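Harnier Kitchen Pack from Sibiya Gives Robot Developers a Full Room to Practice In

Simulated kitchen software for household robot training is available to order from May, with a free trial for schools and small labs

HARKERDEN - Sibiya, the Harkerden maker of simulation software for household robots, is delighted to announce the Harnier Kitchen Pack, a ready-to-run set of simulated kitchens in which developers can teach a robot arm to handle everyday chores long before it goes anywhere near a real sink full of dishes.

The pack grew out of many long talks with customers, a good number of whom told us the same thing in different words. They had plenty of clean, tidy test rooms with a block on a table, and what they wanted was a kitchen like the ones people really cook in, with fruit and plates and bottles left wherever somebody last set them down. We took that to heart, and our small team has spent a very happy (and fairly tiring) stretch of time building one cupboard door and one faucet after another.

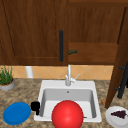
Every kitchen in the pack can be rearranged with a single setting. Doors can start open or closed, food and dishes can be moved about or swapped, and the lighting can be changed to suit a bright morning or a dim evening. The pack comes with 400 starting layouts, and customers are welcome to save as many of their own as they like and share them with colleagues.

"I have a soft spot for the sink," said Anas Hakim, who leads the Harnier project at Sibiya. "It sounds like a funny thing to be fond of, but a sink has walls and a rim and a faucet standing in the way, and an arm has to come in over all of it and still be gentle with whatever is at the bottom. We went back to that part of the room again and again, and I think our customers will feel the difference the first time they ask a gripper to pick up something small in there."

Developers can bring in their own arm and gripper models or start with the ones we supply. Runs may be watched from a camera near the hand, from a fixed spot in the room, or from several places together, and each run can be saved and played back step by step, so that a team can sit down over coffee and talk through what the arm did and when.

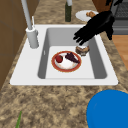 Before release, the pack was tried out by our friends at Fustesham, a robotics workshop that helps new companies get their first machines going. Its team completed 1,114 test runs and sent back pages of kind, frank and very useful notes, many of which led to changes in the finished product. Door handles were one subject that came up often, and the way a door swings can now be set to feel light or stiff, as the customer wishes.

"We had been using 3 separate tools to do what this does in one place," said Marthinus Mnguni, training lead at Fustesham. "Our newer people could open it up after lunch and have an arm moving before they went home. I'd still like a bigger choice of pots and pans, and I've told Anas so more than once, but for everyday work with cabinets, shelves and dishes it has become the first thing we reach for." 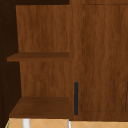 Open shelving and a cabinet door in the Harnier Kitchen Pack. Simulated view courtesy of Sibiya.

The Harnier Kitchen Pack is sold as a yearly license in 2 versions, Studio for single teams and Campus for schools and larger groups. Both include all layouts, the full object library, written guides and help by email from the people who built it. Schools and small labs may ask for a free trial through the Sibiya sales desk, and current Sibiya customers will find the pack waiting in their accounts on release.

About Sibiya
Sibiya makes simulation software for teams building robots for the home. The company is based in Harkerden and always enjoys hearing from customers, old and new.

Press contact
Sibiya Press Office, Harkerden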